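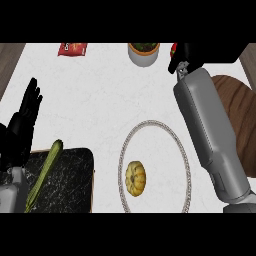 Sim view of my two-arm kitchen setup, pumpkin on the plate, cucumber on the board

Two-arm counter sim: wide view is letterboxed and my plate gets cropped

Posted by Mahnaz Hassanpour

Hello all! I'm building a two-arm kitchen helper in my garage, and before I bolt anything to the real bench I've been working it out in simulation (my husband is very grateful for this, having seen my first attempt at a bracket). The counter, the arms and the vegetables all load nicely. My trouble is the view. I get black bands across the top and bottom, and they cover part of the plate and the cutting board, and the plant pot at the back too. I'd like the whole plate visible before I start on moving the pumpkin. I've set the render height to 900 and it made no difference at all. Do I need to move the camera, or is something else eating my picture?

Mutua Barasa

What a lovely counter, I'm jealous of the marble! I went through the same thing last June and lost a whole weekend to it. Leave the camera where it is for now. The bands usually come from the viewer padding a wide picture to fit a taller window, so changing the render height alone won't help if the viewer is still holding on to its old wide shape. Look for a setting called aspect or fit, switch it to follow the render size, then restart the viewer — mine kept the old value until I did. If the plate is still cropped after that, raise the camera a little and tilt it down. Do save your old camera pose first, you may want it back.

Wendell Kasprzak

I just made the window bigger and lived with it. Nice pumpkin.

Mahnaz Hassanpour

Thank you both! Mutua, I found the fit setting and I'll try it Monday evening when I'm back in the garage.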